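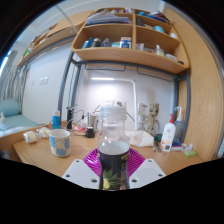

Atudik hand-held gripper with ribbed fingers, closed on a capped clear plastic bottle. View from the tool's own camera.

Atudik Hand-Held Gripper, Ribbed Finger Set
Part no. AT-2120

Overview

The AT-2120 is a hand-operated parallel gripper for recording grasps and for checking finger designs before they go onto an arm. The operator holds the tool, closes the fingers with a trigger, and the wide-angle camera on the body records the fingers and whatever is between them. The same fingers bolt to the Grondport arm flange with adapter AT-158 (sold separately).

The ribbed fingers are soft and bend around the object under load. Two rigid light grey plates, one per side, carry them. Plates and fingers are replaced as separate parts.

Specifications

Actuation: manual trigger, spring return
Finger type: flexible, ribbed, magenta
Finger mounting: screw-fixed plates, left and right
Maximum opening: 158 mm
Finger change time: under five minutes with the supplied hex key
Camera: wide-angle, fixed focus, circular image
Supplied with: one tool body, two plates, two ribbed fingers, screw set, hex key

Fingers available for this tool

Ribbed, soft (standard). Best for bottles, mugs, cartons and other smooth shapes that need even pressure. A round object ends up near the middle of the finger pads without much care from the operator. Weak on thin flat parts.

Flat pad, rubber faced. Better on boxes and cards. Holds a straight-sided bottle but lets a tapered one tilt.

Narrow tip, rigid. For pens, connectors and small parts. Not suited to thin-walled plastic, which dents at the contact point.

Comparison test

Valentin Oberholzer and Sofia Serrano ran the three finger sets at our Cisano workshop in June. Each set was used on the same 28 household objects, with one operator and no practice period. An object passed if it was lifted, held for 21 seconds and set down upright, or flat in the case of objects with no upright position.

Ribbed, soft: 21 of 28 passed
Flat pad: 17 of 28 passed
Narrow tip: 12 of 28 passed

Most ribbed finger failures were flat items lying directly on the table. The fingers bend before the tips get under the edge. Two more were heavy objects gripped too high. Gripping below the midpoint fixed both on a repeat attempt, but repeats are not included in the figures.

The test used a manual tool, so closing force varied between grasps. Treat the results as a guide to finger choice and not as a rating for a powered arm. Beatriz Meireles is preparing a powered test with the Arai controller. Results will be added to this page.

Notes on use

Clear plastic bottles are hard to pick out against a pale desk. A printed label helps, and the magenta fingers remain easy to separate from most backgrounds. If you work under a desk lamp, check the recording for bright patches before a long session.

Tall objects hide part of both fingers from the camera. This is normal for the camera position. The tilted bracket, AT-28, moves the view upward and shows more of the cap or rim, with some loss of view at the base.

Check the plate screws after the first 21 grasps and again after any finger change. Do not use thread locker — the inserts are plastic and will crack.

Wipe the ribs with a damp cloth. Solvents make the finger material sticky.

Ordering

Tool body with ribbed fingers: AT-2120
Ribbed fingers, pair: AT-2121
Flat pad fingers, pair: AT-2122
Narrow tip fingers, pair: AT-2123
Arm flange adapter: AT-158
Tilted camera bracket: AT-28

Technical questions on finger fit go to Ingeborg Mühlbauer through the contact form. Include the part number and the diameter of the object you need to grip.

Page last revised 12/22/24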